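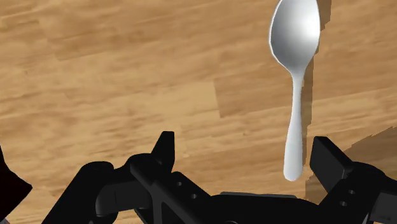
Vue simulée depuis le poignet : la cuillère, entre les doigts ouverts de la pince.

L'équipe logicielle de Gedard travaille depuis juin sur Urnwood, une couche de planification de saisie qui s'intercale entre la perception et le contrôleur du bras. L'entretien a eu lieu dans les bureaux de Skekbridge, avec la responsable du module de perception, qui a demandé à ne pas être nommée.

Pourquoi une cuillère ? « Le manche est mince, le métal brille et l'ombre reprend la forme de l'objet. Notre premier segmenteur fusionnait volontiers les deux. Le centre estimé glissait alors du côté de l'ombre et le planificateur proposait une prise à côté. » La correction a consisté à ajouter une tête de prédiction propre aux ombres portées, entraînée sur 3302 rendus dont la direction de lumière varie.

La texture du plateau a posé un autre problème. Les raccords entre les dalles de bois ne sont pas parfaits, et le détecteur de contours les prenait parfois pour des bords d'objet. « On aurait pu refaire la texture. On l'a gardée – un modèle qui s'appuie sur un fond propre ne nous apprend rien. »

Côté planification, Urnwood génère 40 candidats par image, puis élimine ceux dont la trajectoire rapproche trop un doigt de la table. Le classement pénalise aussi le décentrage. « Quand le manche est plus près du doigt droit que du gauche, fermer tout de suite revient à pousser l'objet. On préfère recentrer la pince, puis fermer. Le recentrage coûte 11 cycles de commande. »

Le simulateur, nommé Rees en interne, tourne à pas fixe. Chaque modification du code déclenche une série de 100 épisodes à graines figées ; la fusion est bloquée si le taux de prise recule. Les journaux conservent l'image du poignet, le masque, les candidats rejetés et le motif du rejet. « Le motif est le champ qu'on lit le plus. Avant, on rejouait l'épisode entier pour comprendre un refus. »

Reste le passage au matériel. Les reflets simulés sont trop réguliers, selon elle, et le modèle de frottement reste sommaire. La prochaine version, dont le gel du code est fixé au 5 décembre, doit introduire un bruit de calibration sur la caméra du poignet. L'estimation de l'effort de serrage est reportée à la suivante.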